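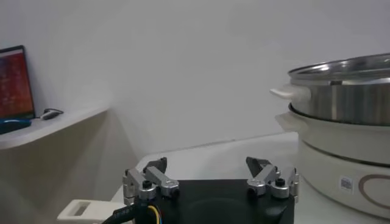 3. Mise en place de l'appareil et première cuisson à la vapeur

Cette partie concerne la marmite électrique Harnska avec son étage vapeur. Lisez toutes les étapes une fois avant de brancher. Les pièces sont nommées ici comme dans la liste du chapitre 2 : la base chauffante, la casserole vapeur en acier inoxydable, le couvercle en verre.

3.1 Choisir l'emplacement

1. Posez la base sur une table plane, stable et sèche. Une nappe doit être retirée avant.
2. Laissez un espace libre de tous les côtés et rien au-dessus. La vapeur monte droit et peut abîmer le dessous d'un meuble suspendu.
3. Tournez les poignées vers la gauche et la droite, pour que vous puissiez les prendre avec les deux mains sans passer le bras au-dessus du couvercle.

Attention : ne placez jamais l'appareil sur une plaque de cuisson, même éteinte.

3.2 Nettoyage avant le premier usage

1. Enlevez les cartons et les films de protection. L'étiquette avec le code carré, collée sur la base, doit rester en place. Le service après-vente vous demandera ce code.
2. Lavez la casserole vapeur et le couvercle à l'eau tiède avec un peu de liquide vaisselle. Rincez bien et essuyez.
3. Passez sur la base un chiffon humide seulement. La base ne va ni dans l'eau, ni dans le lave-vaisselle.

Note : l'acier poli montre facilement les traces d'eau. Un chiffon doux avec quelques gouttes de vinaigre suffit pour les faire partir. N'utilisez pas la laine d'acier.

3.3 Montage

1. Versez l'eau froide dans la cuve de la base, entre les deux repères. La quantité maximale est de 2,000 ml.
2. Placez la casserole vapeur sur la base. Elle doit descendre dans le rebord sans forcer et ne pas bouger quand on la touche.
3. Alignez les poignées de la casserole avec celles de la base. Si elles sont décalées, l'appareil fonctionne quand même, mais il est plus difficile à soulever.
4. Mettez les aliments, puis le couvercle. Le bord en métal du couvercle doit toucher la casserole partout.

3.4 Première cuisson

1. Faites d'abord chauffer l'eau seule pendant dix minutes, couvercle fermé. Une légère odeur est possible, elle disparaît ensuite. Aérez la pièce.
2. Débranchez, attendez le refroidissement, jetez cette eau et remplissez de nouveau.
3. Branchez la fiche directement dans une prise murale avec terre. Une rallonge n'est pas permise.
4. Pour une cuisson de plus de 60 minutes, contrôlez le niveau d'eau à mi-temps et ajoutez de l'eau chaude si nécessaire.

Attention : le verre, son bord en métal et la casserole deviennent très chauds. Soulevez le couvercle du côté opposé à votre visage. Tenez la casserole par ses poignées en plastique, et portez des gants de cuisine.

3.5 Après l'usage

1. Débranchez et laissez refroidir, couvercle légèrement ouvert.
2. Retirez la casserole vapeur bien droite, avec les deux mains, puis videz l'eau restante.
3. Séchez toutes les pièces avant de les empiler pour le rangement.

Pour le détartrage, voir le chapitre 5.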